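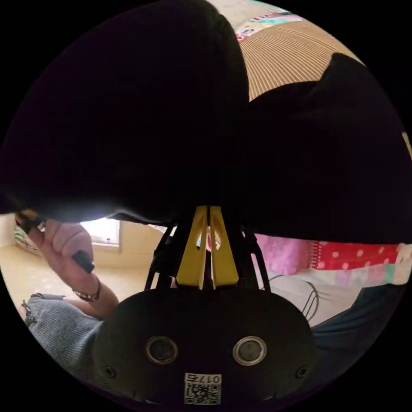 Ballar, 2024-04-29

Skelance opens bookings for its hand-held gripper kit

Skelance has opened bookings for the Jukow kit, a hand-held gripper set that lets small robotics groups record household handling tasks without putting an arm in the room. Loans start in July from the Ballar office.

Each kit has a left and a right gripper, a charger, a padded case and a spare set of fingers. The fingers are yellow, slotted and tapered, and they close to a narrow tip, so an edge of cloth can be picked up from a bed or table. The housing is black, with a QR label on the front for signing units in and out. The label also carries the unit number and the side, so the two grippers stay paired when several kits are in use.

Lama Jaber, who runs the loan program, had a kit at home for most of a month before bookings opened. She rates it well for soft goods. Dark clothing was the slowest material to work with, and she suggests a lamp close by on grey days.

"Black fabric takes patience," Jaber said. "You lose the fold lines, so you go slower and let the fingers close fully before you lift."

Her other complaint is weight. A unit is comfortable for 40 minutes or so, then the wrist notices. Taking regular breaks helps a little. She would also like a longer charging cable – the one supplied barely reaches from the floor to a desk.

The loan fee is $80 a week, with a minimum of two weeks. Return freight is included within the province. The first round has five kits, and groups that have borrowed from us before do not get priority.

The trial recordings, 1144 clips in all, can be viewed at the office by anyone thinking of booking. Please call ahead, as the viewing desk is shared with repairs.

To book, write to the loans desk with your preferred dates and a delivery address. Replacement fingers can be ordered at the same time.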